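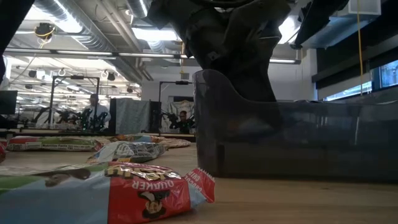 The Snack Bin Wins

Dump it all on the table first. That's the whole method, more or less, and Pejman Mohammadi has stuck to it since March.

Bags, pouches, the crumpled silver-and-blue one, a Quaker bag face up. Flat on the wood, where you can read them. Then into the bin, a big smoky see-through one with a tall scooped back and a low front. Low front matters. You reach in, you grab, you're gone.

He runs the snack corner at Standeo, sixth year now, and before that he did the same at Henent, where it was drawers. Drawers were a disaster. "Stuff went in there to die," he says. Chips under crackers under somebody's tea. One clear-out turned up 14 open bags, most of them stale.

So, bins. He tried wire baskets (corners poke holes in the bags) and a lidded tub from Marquez that he still complains about. Lid was always off anyway. Clear plastic was next, too clear, every crumb on show. Smoky is the compromise. You can tell it's getting low, you can't see the dust.

His rules, scribbled down fast while he was looking for his keys:

Big bags go in first, standing up, against the tall end.
Small pouches along the front.
Anything crumpled gets smoothed out or it eats the space of two.
Nutrition panel to the back, name to the front. People will dig if they cant read it.
Never fill past the low wall. Six bags over and you get a landslide.

Does he weigh portions, sort by flavor, label shelves? No. Sweet and salty go in together. A coworker from Ririco came by with a plan for dividers and he listened politely, then kept on doing it his way.

Dates are the one thing he is strict on. Oldest to the front, every refill, no exceptions. He keeps a tally on a card taped inside the cupboard: 1,097 bags through the bin when we stopped by. No idea what he'll do with teh number. He likes having it.

Cleaning is a damp cloth and a dry one, glossy plastic shows every thumb. Bags back on the table while it dries, then in again, tall ones first.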